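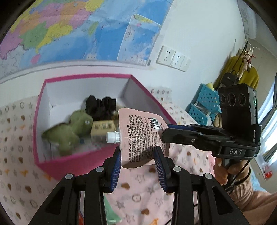 Idthorpe Open Storage Box, Large, in Pink: Review
Posted 2nd January

I bought two of these for one job, which was getting the small refill pouches and sachets out of the bathroom drawer. The drawer is shallow, and anything with a screw cap jams it. Most of what I buy now comes in a pouch with a cap at one end, and those don't stack, don't stand up for long, and slide under each other as soon as you close the drawer.

The Idthorpe box comes in a few sizes and several colors. I picked the large one in pink. I have been using the pair since February of last year, one in the bathroom and one on a shelf in the hall closet, so this covers most of a year of ordinary use.

Color and finish

The outside is a strong magenta pink. If you are expecting pastel, look at the customer photos on the store page before you order, as the main listing makes it look softer than it is. The edges are bright pink too, and the inside is white. I like the white interior more than I expected to. My pouches are mostly pale foil, and a small one is easy to spot against white. The old basket was dark brown and I kept losing things in the bottom of it.

White also shows drips. I had a leak in the second week from a pouch I hadn't closed properly, and it left a ring in one corner. A damp cloth with a little dish soap took most of it off. There is still a faint mark if I look for it.

The pink has held up in the bathroom, where the window faces north. The closet box gets no daylight at all, so I can't say how the color would do on a sunny windowsill.

Size and shape

This is a large box. Measure the shelf first. It took up more of my bathroom shelf than the basket did, and I had to move the towels over to the other side. The sides are straight, so you don't lose space at the bottom the way you do with a tapered bin.

For big bottles it would be fine, but I don't keep any in it. For small things it is deep enough that you need some kind of order or everything ends up in a heap. I stand the pouches on end in rows with the caps up. The heavier ones stay put once the row is full. The smallest ones, the 30g size, will fold over at the bottom and tip when the row is half empty. I have a Room Plus pouch in that size, pale pink with a white cap, and it will not stand up alone for more than a minute. I lay that one flat on top.

Idthorpe sells a divider set for this box under the name Ovthorpe. I bought one set and returned it. The pieces fit the width well enough but they moved whenever I lifted the box, and the slots they left were too wide for small pouches. I cut strips from a shipping carton and wedged those in. They look rough but they work better. If your things are larger than mine, the dividers may suit you.

Living with it

The open top is the main reason to buy it. I can put things away with one hand. I can see what is in there without pulling the whole box down. I also use it for checking labels, which sounds fussy, but a lot of the pouches have very small print on the back, and some of mine are in Chinese and English with the text running along the length of the pouch. I pull one out, turn it sideways, read it, and drop it back in over the open box. With the drawer I had to clear a space first.

The drawback is dust. The bathroom box stays clean because I am in and out of it every day. The closet box needed wiping when I emptied it last month, and the pouches at the back had a gray film on them. If you want it for long-term storage, get something with a lid.

Carrying it is fine when it is partly full. There are no handles on the version I have, so with a full load I hold it from underneath. The walls stay straight when I do this. I wouldn't pick it up by one side.

Sorting

A few things that worked for me, in case you are buying it for the same reason:

Tighten every cap before it goes in. I squeeze each pouch lightly over the sink to check.

Keep opened pouches at the front and unopened ones behind. I didn't do this at first and had two of the same thing open for weeks.

Put the barcode side facing you if you reorder by scanning. My shopping app reads the code through the top of the row if I tilt the pouch a little. It has trouble with curled foil, so I flatten the edge with my thumb.

Don't store anything heavy on top of the thin ones. The foil creases, and once it has a hard crease the last bit of the contents gets caught there.

Compared with the Yule bin

Before this I tried a Yule bin of a similar size in the closet. The Yule was cheaper and came with a lid, but the lid never sat level and the bin bowed out when I filled it. The Idthorpe keeps its shape. The Yule is better if you need to stack them, as its lid does at least give you a surface. I gave the Yule to the garage, where it holds rags.

Ordering

I ordered from Prorkudow, and the boxes arrived one inside the other with paper between them. One had a small scuff on an outside edge. I wrote in and was offered a partial refund or a replacement. I took the refund. The scuff faces the wall.

Check the size in the cart before you pay. The page went back to the medium box when I changed the color, and I caught it only on the last screen.

Rating

Four out of five. I took off one point for the dividers and the lack of handles. The box itself does what I wanted, the drawer closes again, and I would buy the same size a second time. I would probably choose a quieter color for the closet.

Would suit: small pouches, sachets, craft supplies, anything you reach for daily.
Would not suit: long storage, narrow shelves, anyone who wants to stack.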